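Volero publishes its full care routine for hand-held grippers

30 Mar 2021

Volero is delighted to share the complete setup and care guide for its two-handed gripper station, free for anyone who runs a similar one. The guide grew out of 4 thick notebooks kept at the bench by technician Csenge Deák, and it covers everything from squaring the finger pads to routing the cables.

The pads get the longest chapter. Deák checks them every 100 grips by closing them on something thin, curved and shiny, and watching for any slip or twist.

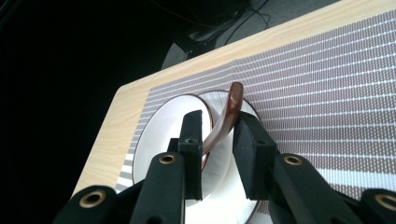

Finger pads closed on a glossy brown object over a white plate.

"A flat block will forgive a crooked pad, but a curved piece won't!" says Deák. "If it rolls when I close up, I loosen the pad, square it and try again."

Next come the cables. Each one needs enough slack for a full reach across the table, and the guide shows where to check for wear. After 3,000 grips the pads come off for cleaning and every screw is gone over by hand.

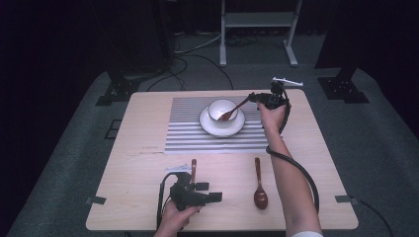

The table with both grippers in hand, one of them holding a spoon in the bowl.

Sándor Kiss, who leads the station, is already using the guide to train new operators. "I wish I'd had it in my first week," he says.

Copies can be requested from Volero's workshop desk. A chapter on spare parts follows later this year.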